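**From:** Eifion Howells
**To:** Bokham Allotment Members list
**Date:** Dec 10, 2023
**Subject:** Re: Water charges and the winter shut-off

Dear members,

Thank you to those who have written about the water supply. I reply to Mrs. Meredith's message on the list, as several of you have raised the same points.

> On the matter of the water charge, could the office please confirm whether the new rate applies to half plots as well as full ones? My neighbor on the Griffiths side was told one thing at the gate and I was told another. I would also like to know when the taps will be turned off, as I still have leeks in.
>
> Tegwen Meredith
> Plot 77

The new rate applies to full and half plots alike, in proportion to area. A half plot pays half the charge. Any member who received a notice showing the full amount for a half plot should return it to the office, and a corrected notice will be issued.

The total bill for the site this year came to $3,815. Much of the increase over last year is owed to a leak in the main pipe along the Bronedov Road boundary, which was repaired in April. The supplier has declined to refund the water lost before the repair – we have asked for that decision to be reviewed and will write again when we have an answer.

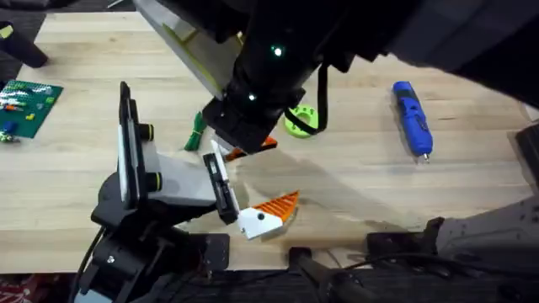 The taps will be turned off once the first hard frost is forecast, and a notice will be posted at both gates the day before. Members who wish to keep watering under cover should fill their barrels now. The standpipe beside the parking area has a lagged pipe and will stay on through the winter.

Members are also reminded that hoses must not be left attached to the taps. Two fittings on the lower path have split and will be replaced before the supply is restored in spring.

Questions about individual notices should be sent to me directly, with the plot number in the subject line, and not to the full list.

Yours sincerely,

Eifion Howells
Site Secretary
Bokham Allotments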